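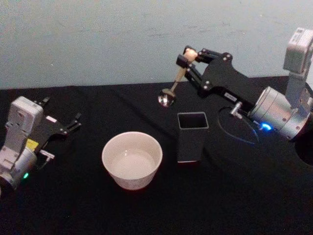 How a Robot Learns to Use a Spoon
A guide for young readers from the Dirkunby Student Robotics Program

Every September, a new group of students joins the robotics class at the Dirkunby Learning Center. The class is open to students in grades four through eight. Members study how machines sense, decide, and move, and each year they complete one long project together. The project for this school year is called Skurkora. Its goal is to teach a pair of robot arms to pick up a spoon and stir what is in a bowl.

This guide explains how the project works. Words that may be new are explained where they first appear.

Why is a spoon difficult?

Most people learn to use a spoon before they are old enough to remember learning it. Your hand tells your brain how heavy the spoon is and whether it is slipping. Your eyes tell you where the bowl is. You correct small mistakes without thinking about them.

A robot arm begins with none of this knowledge. It must be told, or shown, how far to reach, how wide to open its fingers, and how firmly to close them. If the grip is too weak, the spoon falls. If the arm travels too low, the spoon strikes the bottom of the bowl. Shiny metal is also a problem for a robot's camera, as a bright reflection can hide the true edge of an object.

The parts of a robot arm

A robot arm has joints, just as your arm does. Your shoulder, elbow, and wrist are joints. Inside each joint of a robot arm is a motor, and a computer tells the motor how far to turn.

The hand of a robot arm is called a gripper. The grippers used in Skurkora have fingers that open and close to hold an object between them. They cannot wiggle or curl the way yours can. For this reason, students must think carefully about the angle at which the gripper meets the handle of the spoon.

Learning by being shown

There are two common ways to teach a robot a task. The first is to write a list of exact instructions, called a program. This works well when every object stays in the same place. If the bowl is moved even a little, the instructions may no longer fit.

The second way is to guide the arms through the task many times while a computer records each movement. One complete turn through the task is called a demonstration. The computer then looks for patterns in the demonstrations. When it has studied enough of them, it can try the task with the bowl in a new position.

Skurkora uses the second way. The class plans to record 2,000 demonstrations by the end of the school year. Students finished the first 200 during the opening unit. Of these, 19 were set aside and repeated, mostly when the spoon had been dropped or the recording had started late.

What students do

Students work in pairs. One student guides the arms, and the other keeps the logbook. Partners trade jobs halfway through each session.

The student with the logbook writes down where the objects were placed, whether the task was completed, and anything unusual. The entries are short. One from Sena Kwofie, a sixth grader, reads: "Grip too close to the end of the handle. Spoon turned sideways. Try again nearer the middle."

Edivaldo Quintana teaches the class, and Iolanda Seixas checks the equipment before each session. Students may not switch on the arms until she has signed the logbook.

Rules for working near the arms

Stay behind the line on the floor whenever the arms are switched on.
Tie back long hair and roll up loose sleeves.
Know where the stop button is before you begin.
Say "moving" in a clear voice before guiding an arm.
Ask an adult to pick up anything that falls on the table.

Showing the project to others

In the spring, the class will take Skurkora to the Vesus Student Robotics Meeting in Assunção. Each team there has 2 attempts to complete its task in front of the judges. The judges also read the logbook and ask students to explain their decisions. A team whose robot drops its spoon may still earn a high score if its members can explain the cause and describe what they would change.

Try it at home

You can study grippers without a robot. You will need a spoon, an empty bowl, a few dry beans, and a partner.

Hold your thumb and one finger out straight and tuck the others into your palm. Using only those two straight fingers, pick up the spoon and try to lift one bean from the bowl. Then close your eyes and follow your partner's directions. Your partner may use only the words left, right, up, down, open, and close.

Write down what went wrong on each attempt. Compare your notes with your partner's and decide which directions were missing from the list of words.

Joining the class

Families who would like to enroll a student may collect a form from Aparecida Dantas at the front desk of the learning center. No experience with computers is required. Sessions begin at 3:30 p.m., and students should bring a pencil and wear closed shoes.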